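# Visit Report: Garment Handling Study, Torres Laboratory, Pasville

Prepared by Esi Amegashie for the Prosdale textile recovery program

## Purpose of the visit

Prosdale sorts used clothing for resale and fiber recovery. Before a garment can be graded or shredded, anything that is not cloth has to come off, and belts left in trousers remain one of the slowest items on the line. The Torres laboratory in Pasville has spent the past year on a method for teaching two-armed robots to handle this kind of work. The program accepted an invitation to attend the laboratory's November visitor session, review the method, and report on whether it merits further support.

The session began at 9:30 a.m. with a short talk and moved directly to the workroom. Five organizations were represented, among them Gultedura, which supplies sorting equipment to several plants in the region.

## The method

The laboratory trains its robots from demonstrations. An operator guides both arms through the task while the cameras and joint sensors record, and a control policy is then fitted to those recordings. The approach is well established for rigid objects. Its record with clothing has been weaker, as a pair of trousers seldom lies the same way twice.

The staff have responded by dividing each demonstration into phases. For belt handling the phases are approach, hold, unfasten, draw and clear. A label is attached to each phase at the time of recording, and the policy learns to estimate which phase it is in as well as how to move. When the estimate becomes uncertain, the system returns to the start of the current phase and tries again. Earlier versions returned to the start of the whole task, and the lead researcher described this as the main cause of lost time in the first year.

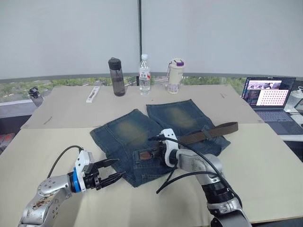
The division also changes how data is gathered. Operators are no longer required to complete the full task in every recording. They may begin at any phase, with the garment already placed in the condition that phase requires, and stop when it ends. This has allowed the laboratory to collect more examples of the difficult steps and fewer of the easy ones. The present data set holds 3100 recordings, of which 2177 cover a single phase and the remainder cover two or more.

Visitors asked how consistent the labels are from one operator to another. The staff acknowledged that the boundary between hold and unfasten is the least certain. Two operators marking the same recording placed it at noticeably different points, and the written guide has been revised twice as a result. A copy of the current guide was provided and is held with the program's papers.

## Observations in the workroom

The working area is plain. A pale table stands in front of a window with the blinds drawn down to just above table height, and the arms reach in from the operator's side. The staff prefer blinds to blackout panels and accept some change in daylight over the course of a day. Their view is that a sorting plant will not offer controlled lighting either, and that recordings made under one fixed light would give a false sense of progress.

Between runs, the garment is laid out again by hand. The guide calls for small changes in angle and position each time, and operators are asked not to smooth the fabric more than they would in ordinary handling. The program's representative was invited to lay out one run and found the instruction harder to follow than expected - the habit of straightening cloth is strong.

Cable routing was raised by the Gultedura delegation. Loose cables near the grippers can catch on fabric or drag across it, and in a plant they would be exposed to lint throughout the shift. The laboratory regards this as an engineering matter for a later stage. The program does not fully share that view and recommends that it be addressed before any trial outside the laboratory.

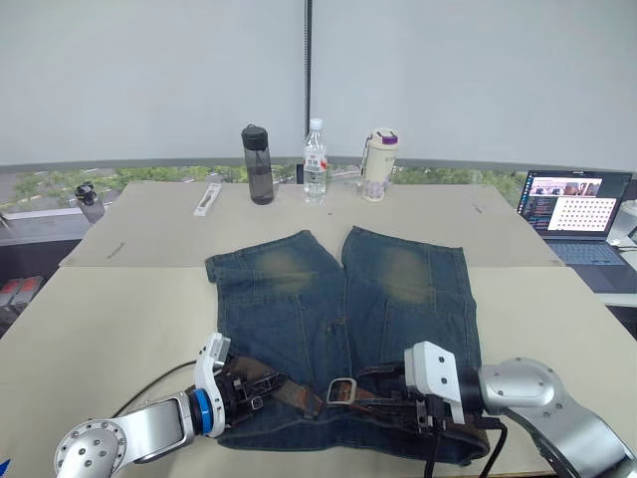
Coordination between the arms is the part of the work that the laboratory considers its principal result. In the earlier method each arm was given its own target, and the two often pulled against each other once the belt was under tension. The current policy treats the pair as one system and sets the motion of each arm with reference to the other. The belt places real demands on this arrangement. With the jeans laid flat and the waistband nearest the robot, one gripper works against the leather beside a belt loop while the other holds the strap close to the rectangular buckle, and the loops leave little room for error in either direction. Staff noted that leather which has softened with wear behaves differently from new leather, and that both are included in the recordings.

## Results reported

The laboratory reported the outcome of 900 test runs, carried out on 32 garments that did not appear in the training data. Performance was strongest in the approach and clear phases. Most failures occurred in the draw phase, where the end of the belt tended to fold at a loop. Unfastening came second. Full tables by phase and by garment are to be supplied to all visitors once internal review is complete, and this report does not quote partial figures from the slides.

The staff were direct about the limits of the work. All tests to date have used trousers laid flat. Garments arriving in a heap, or inside out, are outside the present study. Elastic and woven belts have been recorded but not yet tested.

## Recommendations

1. That the program continue its contact with the laboratory and request the full results tables.
2. That Prosdale offer a mixed lot of used trousers, ungraded and unwashed, for the next round of recordings.
3. That cable protection be made a condition of any joint trial.
4. That the laboratory be asked to report cycle time per garment, including retries, alongside success by phase.

A second visit has been proposed for the spring, when testing on woven belts is expected to be under way. The Gultedura delegation has asked to attend.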